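Greto - bedroom chores with hand-held grippers

README, kept by Uchenna Adeleke

I started Greto with one rude question in my head: can a machine tidy a bed with clothes all over it? My short answer for now is no, or at least none I'd let near my own bed. The longer answer is why this folder exists. We go into real bedrooms, do the job ourselves with a gripper in each hand, and record what the grippers see. Then we try to teach an arm to do the same, and mostly we learn how clever our own hands are.

What's in the folder

1509 clips in all, from homes in Grutgate. 604 of them are clothes on beds, and that's the part I care about most, so it gets nearly all the words below. The rest is kitchen wiping and shoe sorting and has its own notes in the Onuoha folder (Braulio wrote those and they're much neater than mine).

Each clip comes with the view from the gripper, how far open the jaws are, and a line of plain text saying what the person was trying to do. That line was typed by the person who did the job, so the spelling is all over the place. I've left it alone.
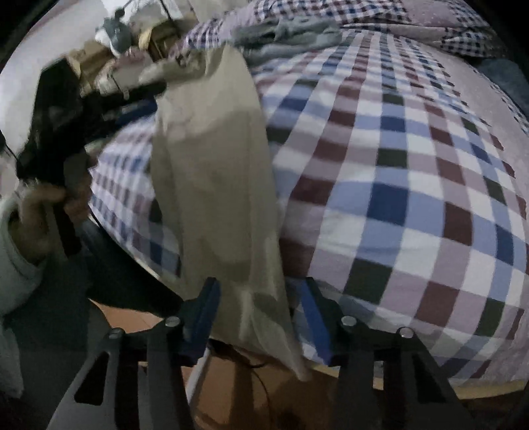

Long floppy things are the worst, by miles! A shirt has a collar and sleeves, so there's always something to aim for. With a big soft length of cloth you have to find an edge first, then keep it while the rest slides off the other way. People do it by feel without thinking. Our grippers have no feel at all, just two blue pads and a view, so the person holding them slows right down too - you'll notice when you play the clips at normal speed.

How we rate a clip

Braulio Montes and I both watch it and give one of these:

done - the item ended up where the text line says
part done - folded but wonky, or moved but not folded
dropped - it left the jaws and wasn't picked up again

If we don't agree it goes in as part done. I know that's lazy. Send me a better idea and I'll use it.

Clothes on patterned covers

I'd hoped to keep to plain sheets at first, but hardly anyone we asked owned any. So there are checks, dots, flowers and lace, often on the same bed, and I've come round to being glad of it. A model that only knows white sheets is no use in a real house. Grey knits on busy checks are a good test, and drawstrings are a test of their own: our arm loves to grab the cord instead of the trousers, and then lifts the cord very proudly while the trousers stay put.
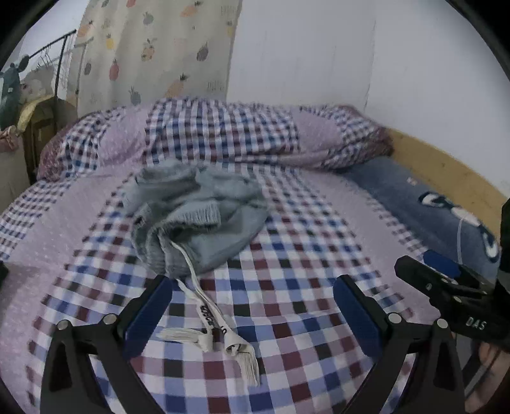
Page last changed: May, by Uchenna

What the arm can do so far

We trained on the bed clips and then gave the arm 15 goes at folding one pair of soft trousers. It managed 7. Every one of those began with the trousers laid nearly flat, so please don't quote that number at anyone as if the job's cracked. From a heap it got nowhere. It would pinch, lift, put the heap down again and stop, as pleased as anything.

Blankets are a funny middle case. They're big and simple, and a rough fold still counts as a fold, so I thought they'd be easy. The trouble is knowing where the blanket ends and the bedding starts, and what else is tucked in underneath. Pull a corner and you may well bring something denim along with it. 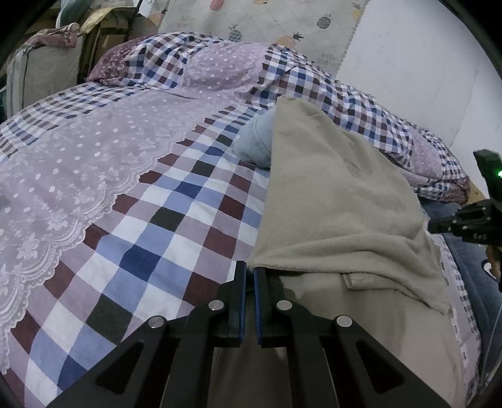 Known problems

The lens is very wide, so straight things near the edges come out bent. Clola, our little viewer, can flatten the picture, but it trims the corners and sometimes loses the second gripper. I'd train on the bent version.

Hands and sleeves do get into view. Faces shouldn't. If you find one, tell me and I'll pull the clip.

The jaw readings drift a bit in the longer clips. Braulio has a fix half written.

Asking for a copy

Write to either of us and say what you're working on. I answer most things on a Thursday, in one big batch with a pot of tea, so a few days of quiet only means it isn't Thursday yet. Clips where your own robot fails are very welcome in return, the messier the better.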